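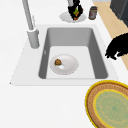
A plate left in the sink, with a bite of food still on it.

Okabe, the new mobile puzzler from Sutileck, gives you 30 levels and very little instruction. You slide colored tiles along a grid until each row matches the one beside it, and the first 11 levels go by quickly. After that the grid starts to rotate between moves, and I was stuck on one stage for two evenings.

The touch controls are better than they were in Grilum, the studio's last game. Swipes register where you want them, and undo is always one tap away. The music is forgettable — I turned it off early and played with my own.

There are no ads, but hints cost coins, and coins come in slowly. A daily challenge mode is planned for May.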